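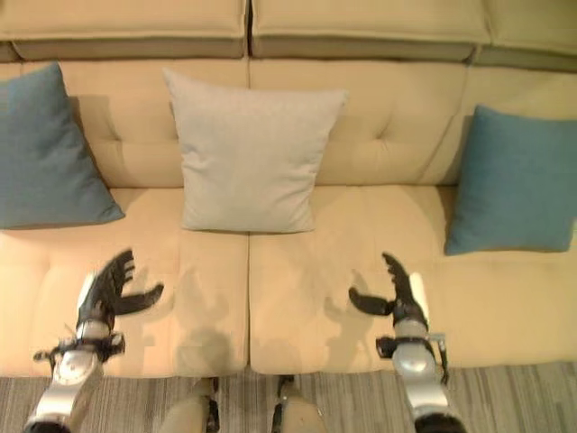 Figura 16. Sofá Nustari con los cojines decorativos apoyados en el respaldo.

Colocación y cuidado diario de los cojines

Ya tiene usted el sofá montado y en su sitio, así que llega la parte más agradecida: vestirlo. Reserve un ratito tranquilo por la mañana, cuando la luz entra de lado y las arrugas se ven mejor, y vaya paso a paso (la primera vez se tarda un poco, luego sale solo).

1. Retire los cojines decorativos y déjelos sobre una superficie limpia. Pase la mano abierta por el asiento, desde el respaldo hacia el frente, para alisar la tela.

2. Repase las costuras y los hundidos del capitoné con el cepillo blando. Ahí se esconden las migas, y salen con mucha paciencia y muy poca fuerza.

3. Ahueque los cojines superiores, los que rematan el respaldo, con unas palmadas suaves por los dos lados. Vuelva a colocarlos bien juntos.

4. Ponga primero el cojín gris claro, de pie, con el borde inferior descansando en el asiento. No hace falta que quede en el centro exacto: en la figura está un poco a la izquierda y hace muy buen papel.

5. Apoye después el cojín azul verdoso hacia el extremo izquierdo, ligeramente inclinado – con una punta hacia abajo queda más desenfadado – y acomode el resto a su gusto.

6. Aléjese un par de pasos y mire el conjunto. Si algún cojín se escurre, empújelo por la base hasta que toque el respaldo.

Nota: en las telas claras conviene intercambiar los cojines superiores cada 2 semanas, para que se desgasten por igual. En noviembre, cuando empieza a apetecer la manta, recuerde sacudirla fuera de casa antes de extenderla sobre el asiento.

Precaución: no tire nunca de los botones ni de los hilos sueltos del respaldo. Corte el hilo a ras con unas tijeras pequeñas. Tampoco aplique vapor directamente sobre el capitoné.

Si necesita una funda de repuesto, pídala a Skodstead con la referencia 2088. Kanchan Singhal, de atención al cliente, le ayudará encantada a elegir el tono.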